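The Hinau Rib, navy
Knitwear from Trultetti 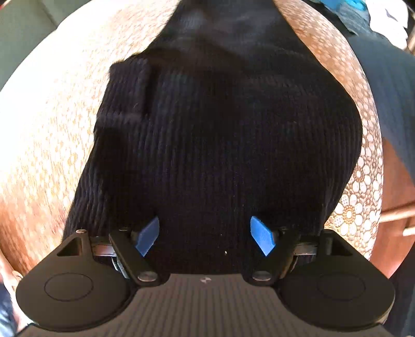

The Hinau in dark navy, on a patterned tablecloth.

I'm Ngaio, I run Trultetti out of the back half of my house, and this is the page I get asked for most. People see the rib at a market, lose the card I gave them, and then email me "the dark blue one, the stripy knitted one." So now it has its own page, and you can send the link to your sister!

The Hinau is ribbed all over, top to bottom, front and back. I like rib because it pulls in when you're not wearing it and gives when you are, so you don't have to be an exact size (I've never been an exact size in my life). It's merino with a bit of nylon spun through it. I tried it in pure merino first and the elbows went in one winter, mine anyway, and I lean on things a lot.

About the color. It's a very dark navy. In lamplight you'd swear it was black, and I've had two people send theirs back for being the wrong color and then write again after they opened the curtains. If you want a brighter blue, have a look at the Jacquet, same yarn and a much louder shade. If you want something thick enough to garden in, the Wokby is your one, but it's a lump to pack.

Sizes run from 6 to 16 and the fit is close. I wear a 12 with a T-shirt underneath. If you plan to put it over a shirt with a collar, go up one. Kylie Hoani does the cutting and linking, and she can add up to 7 centimeters to the body or the sleeves if you're long in either. Put it in the notes when you order. Please put it in the notes and don't text me, I lose texts.

Washing
Cool water, wool wash, no wringing. Roll it in a towel and step on the towel, that's what I do. Then lay it out flat on whatever you've got (a table is fine) and nudge the ribs straight with your hands while it's damp. Don't hang it! A wet rib on a hanger will grow until it fits your tallest cousin. No tumble dryer either.

It'll pill a little under the arms for the first month or so. Pick the bits off or use a comb. After that it settles.

Fold it lengthwise along the ribs first, then in thirds. It sits much flatter in the drawer that way.

Ordering
Each one takes 11 days from the time you order, more if I'm waiting on yarn. Shipping is a flat 15 dollars, and I'll put two in the same bag for the same price. Exchanges are fine if it hasn't been worn or washed. Repairs are free for the first year, and after that I charge for the yarn and my time, usually not much.

Alby Rewi asked if there'd be a kids' one. Yes, I hope so, in February, in three sizes, and in the navy to begin with. Trudy Henare is keeping the list, so tell her if you want to be on it.

Page updated 15 November 2018. Size 8 is out of stock until the next cones get here, everything else is on the shelf as yarn and ready to go.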